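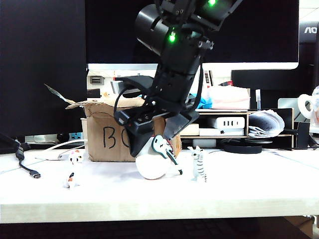

3. Roster turnover and the early schedule

Earlier work on returning minutes mostly stops at the season average. We wanted the first month. A team that lost four starters in the spring does not play the same basketball in November as it does in February, and the season average hides that.

3.1 Sample

43 programs from mid-size conferences, 30 seasons of box scores for the oldest of them, fewer for the rest. Games against non-Division I opponents dropped. Overtime minutes kept, scaled back to a 40-minute game. Transfers counted as new players even when they had sat out a year on campus and practiced with the team. Donnelly and Katene argue for the opposite choice and we tried it their way too (Section 5). Small differences, same sign.

Returning minutes means the share of last season's minutes played by anyone on the opening roster. Walk-ons included. Players who tested the draft and came back are treated as never having left, which is probaly generous, as they miss a good part of spring workouts.

3.2 Coding the possessions

Box scores say little about who was passing to whom. So for a subset of games we coded possessions by hand from broadcast video, 2,000 in all, split between Rutherford and Pietrzak. Each possession got a start type (rebound, steal, inbound, other), a pass count, and a yes/no for whether the last passer and the shooter had shared a floor the season before. Disagreements went to Mahuika. Most were about what counts as a pass: handoffs yes, tipped balls no.

Sheets were filled in by hand first and typed up later into Rallura. Slow, but coders kept losing their place when switching windows during live play.

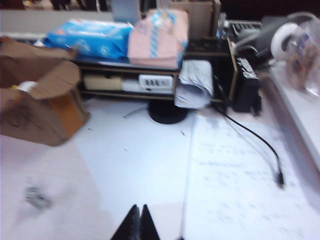 Figure 2. Handwritten sheet on the desk.

3.3 First results

Turnovers are where it shows. Teams in the lowest third for returning minutes gave the ball away more in their opening games than teams in the top third, and most of the gap had closed by the start of league play. Shooting did not follow the same pattern. New rosters shot the three about as well as old ones from the first week, which we did not expect and can't fully explain. Shot selection may be part of it; new groups run simpler sets and take the first open look.

Defensive rebounding: no clear effect either way. Fouls went up slightly for the new rosters, but two programs drive most of that and both had changed coaches the same summer. With them removed the line is flat.

Late commitments (June or after) were looked at seperately. Too few to say much. The ones we have played fewer minutes early and caught up after the break, same as freshmen who signed in the fall.

3.4 Schedule strength

The obvious objection. Programs with a lot of new players may schedule soft on purpose, to let the group settle, and a soft opponent forces fewer turnovers. That would shrink our gap, so the numbers above are if anything low. We adjusted using the Jardine rating of each opponent at tip-off. Preseason tournaments are messier, because the second opponent depends on the first result; we kept the first game only. Neutral-site games are flagged but left in.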